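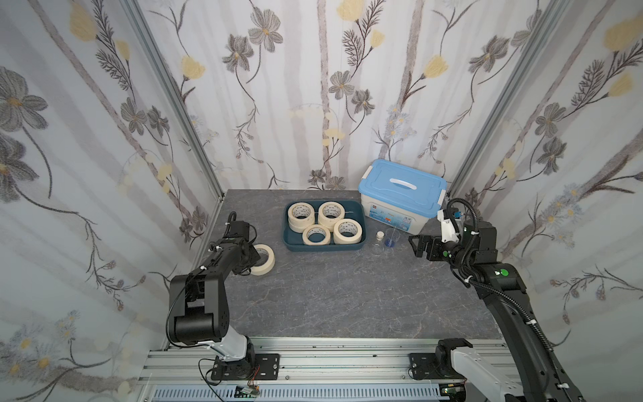

黄色粘虫板上的虫数能不能直接当作田间虫口密度?

粘虫板记录的是一段时间内飞到板上并被粘住的成虫,属于活动量指标,要换算成密度,还得有同期的植株调查数据。

分享 2　评论 2　阅读 642

农业昆虫学讲义 第二部分 诱集监测
主讲:So-ying Cheng
修订:12/11/20

一、诱集量由什么决定

板上的虫数同时受种群大小、飞行活动和诱集效率影响。同一个温室,阴天和晴天各挂一块板,读数可以相差很多,种群本身却没有变化。粉虱若虫固着在叶背,板上完全反映不出来;蚜虫只有有翅型会被诱到,而有翅型的比例又随拥挤程度和寄主营养变化。所以报告里写“每板每日虫数”,不要写“虫口密度”。

挂板天数必须记录。天数不同的板不能直接比较,先除以天数。板面沾满灰尘或虫体以后,粘性下降,后几天的捕获会偏低,这一点除法校正不了。

二、挂放方法

1. 高度。粉虱和蓟马监测时,板下缘略高于作物顶部,随植株生长上调。行间吊蔓作物可以在中部加挂一块,数据分开登记。
2. 位置。门口、通风口和加温管附近单独编号。迁入的虫往往先出现在这些地方,与中央区的数据合并会掩盖迁入时间。
3. 朝向。全室统一。朝向不一致时,受光条件不同,板与板之间的差异说不清来源。
4. 更换。每周固定一天更换,取下后用透明膜覆盖,写好编号和起止日期,冷藏待检。

三、颜色与昆虫视觉

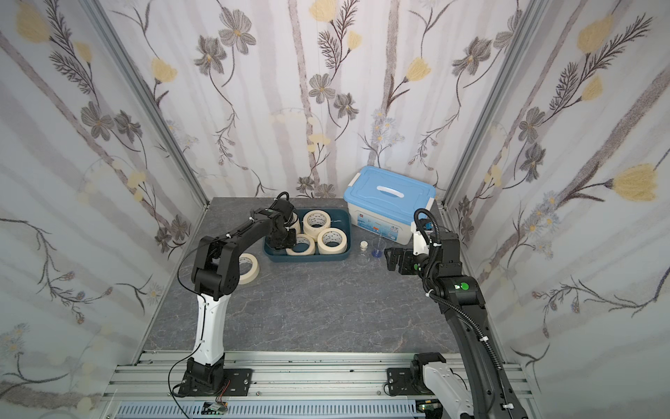 粉虱和许多有翅蚜降落前对黄绿光波段的反射有明显反应,这类反应与它们寻找嫩叶有关。蓟马的情况复杂一些,西花蓟马对蓝色和黄色都有反应,不同试验里哪种更强并不一致,背景、光照和板的材料都会影响结果。选色时要看反射光谱,肉眼看着都是黄色的两种材料,在紫外部分可以差得很远。拿墙纸上印的浅黄色郁金香形花来说,人眼一看就归为黄花,可是这种浅黄在昆虫眼里有多大对比度,单凭目测无法判断,要用光谱仪测花的部分,也要测它周围浅色底纹的部分,再代入目标种的感受器灵敏度曲线计算。真花还有气味和立体结构,印刷图案不能替代真花作对照。

紫外反射对多数小型刺吸式昆虫的降落有抑制作用,银灰色反光地膜的驱避效果部分来自这里。反过来,阻隔紫外的棚膜会改变虫的定向,换膜前后的粘虫板数据不宜接成一条曲线。

四、计数与抽样

整板计数最可靠,虫量大时改用格区抽样。抽样格要事先定好,不能看着板面挑。边缘和中部的捕获常有差别,抽样格应两处都覆盖。

Fellerthorpe 温室八月的练习数据:一块中央区的板挂放 2 天,正反两面共检出粉虱成虫 142 头,折合每板每日 71 头。只检一面的同学得到的数大约少一半,登记表上又没有注明面数,后来全组重做。单面还是双面,写在表头。

鉴定时注意:
粉虱成虫粘住后翅常展开,蜡粉脱落,容易和小型飞虱若虫以外的白色碎屑混淆,要看触角和足。
蓟马到种需要取下制片。板上只登记到科,或者写“蓟马类”。
寄生蜂单独登记,不要归入“其他”。释放丽蚜小蜂之后,黄板也会诱杀一部分蜂,此时应减少挂板,只保留监测用的数量。

五、数据的分布与比较

粘虫板计数一般呈聚集分布,方差大于均值。直接用方差分析,残差多半不合要求。可以取 log(x+1) 后再分析,也可以用负二项广义线性模型,后者对零值较多的数据更合适。挂板天数不等时,把天数的对数作为偏移项放进模型。

同一位置每周换板得到的是重复测量数据,各周之间不独立。位置作为随机效应处理。上学期有几份报告把每周的板都当成独立重复,显著性因此偏高。

比较两种颜色的诱集效果时,采用配对或随机区组设计,每个区组内各色一块,每次换板重新随机排列位置。板与板之间保持足够间距,太近会互相竞争,测到的是选择结果,单独悬挂时的效率要另做试验。

六、阈值的使用

防治阈值都依赖作物、品种、病毒风险和当地的天敌情况。传毒昆虫的阈值通常远低于只造成直接取食危害时的阈值,在番茄上,带毒烟粉虱数量很少也能造成严重的发病。Cidville 那组数据没有做带毒率检测,只能讨论虫量动态,不能推断发病风险。

作业

用 Cidville 的周计数表,分别以 log(x+1) 变换和负二项模型比较门口区与中央区,写出模型形式、随机效应和残差检查结果。原始表随报告一起交,计数面数和挂板天数两列不得留空。

下一部分讲吸虫管与盘拍法,请先读讲义附录中关于抽样单位的部分。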